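Eltura Opens Towel Folding and Linen Care Course at Verkuslow Hall

DILOTBRIDGE, March – Eltura, the household skills provider, will open a new short course in towel folding and linen care at Verkuslow Hall this spring. The course has 160 places and is open to adults who live or work in Dilotbridge.

The course covers the plain jobs that come up in most homes and small guesthouses: laying out a towel, smoothing it, folding it to fit a given shelf, and storing it so the stack stays straight. Later sessions move on to fitted sheets, tablecloths and napkins.

Each session lasts two hours. Students work standing up, one towel at a time, on a table at waist height. Eltura asks them to start with a bath towel laid flat and to work the wrinkles out from the middle toward the edges before making the first fold. Potted plants and other table items stay at the far side, as they would in a home where a table is used for more than one purpose.
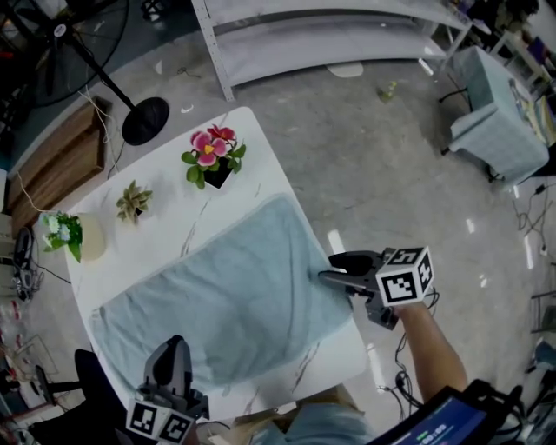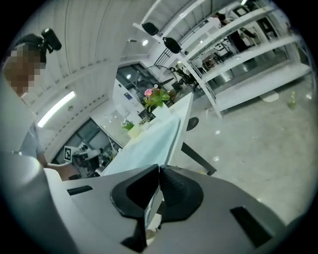
Towel practice at a table with potted plants.

The course grew out of a survey Eltura carried out last fall among its past students. Of the 509 people who replied, 222 said that folding and putting away laundry was the household job they most often left unfinished. Many said they had never been shown a method and had picked up habits that did not suit the closets they had now.

Eltura will teach two folds for bath towels. The first is a fold in thirds, meant for deep shelves. The second is a rolled fold for baskets and narrow cabinets. Students may bring one towel from home, up to full bath size, and will be asked to measure the shelf it is kept on before the first class. Practice towels will be supplied to everyone else.

Fikre, the Dilotbridge linen supplier, is giving $4,000 toward the cost of towels, sheets and printed guides. The guides will be handed out at the first session and will also be available at the front desk of Verkuslow Hall for people not enrolled in the course.

Daytime classes meet on Tuesday at 10 a.m., with an evening class at 6:30 p.m. the same day. Each student attends four sessions. Sign-up is in person at Verkuslow Hall during office hours. Places are given in the order that forms are received, and a waiting list will be kept once the classes are full.

About Eltura

Eltura runs short courses in cooking, mending, cleaning and home storage for adults in Dilotbridge and nearby towns.

Press inquiries: Eltura Press Office, Verkuslow Hall, Dilotbridge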